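Call for Participants: Manual Task Demonstration Study, Remcombe Site

The Stilska Institute invites adults to take part in a study of how people show everyday household tasks to a robot. Participants will carry out short tabletop tasks with a hand-held gripper and, in a later session, by remote control. No technical background is required.
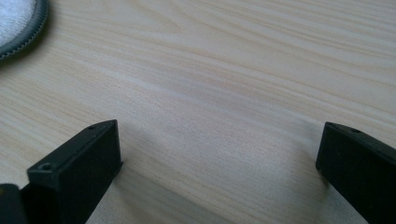 Each participant will attend 3 sessions of two hours at our Remcombe site, beginning in October. Sessions include training and regular breaks. The study aims to record roughly 2,000 demonstrations in all, and 15 places are available.

Applicants must be 18 or older, able to stand for short periods, and comfortable using either hand. Prior participants in the Pascual study at Clivcombe may apply, but should say so in their application. Travel costs within the county are reimbursed - please keep all receipts.

Applications must be received by Sep 14, 2021. Write to Stanisława Kubiak, Study Coordinator, stating your availability and any access needs.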